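The failure appeared first on the charts, where the two arms of the simulated robot slowly stopped agreeing about where the floor was. Serena Ferraro noticed it on a Monday, after a weekend run of 640 episodes in the virtual apartment that her group at Skurnitberg uses for testing.

"I thought the plotting was wrong," she told me. "I lost almost a day with the plotting."

The task was simple on paper: drive down the hallway, pass the open door, enter the bedroom. In 249 episodes the robot touched something on the way, and the safety monitor did not stop it. The monitor, a small program named Milanska, must freeze both arms when the force at a wrist goes over a limit.

"It is a doorway," Ferraro said. "If we cannot be safe near a door, we have no reason to discuss kitchens." 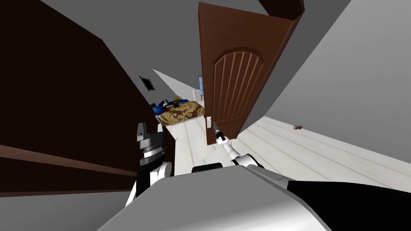
Lensa Gidey objects a little to this way of telling it, and says that the monitor did exactly what it was written to do. The force values came to it late. After a software update the simulator was sending them in packets, one packet for every five steps, and the program read each old value as if it was new.

"So it was looking at the past," Gidey said. "A short past, but an arm can go far in this time."

I asked who had approved the update. There was a small silence, and then Ferraro raised her hand.

"It was me. I read the notes too fast."

The repair took one afternoon. Every force value now carries a time stamp, and if the stamp is too old the arms freeze, even when the force is zero. This makes the robot slower — it stops often, sometimes for no good reason — and Gidey would like to relax the rule before November. Ferraro would not. They were still arguing about it when I put my notebook away.

Cabinets are the next work. The gripper has to come close to louvered doors, and a finger pressing on a slat gives a very weak force signal, so the old fault could hide there for a long time.

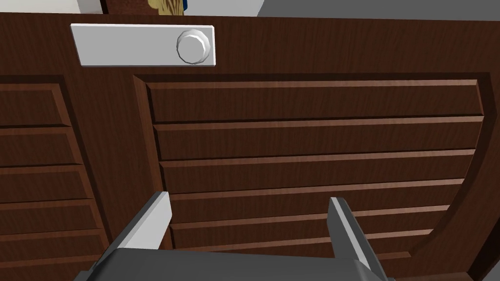
## What is still open

Roughly 690 older runs were made with the same update. Ferraro wants to repeat all of them. Gidey would repeat only the ones with contact, and she has already started the list.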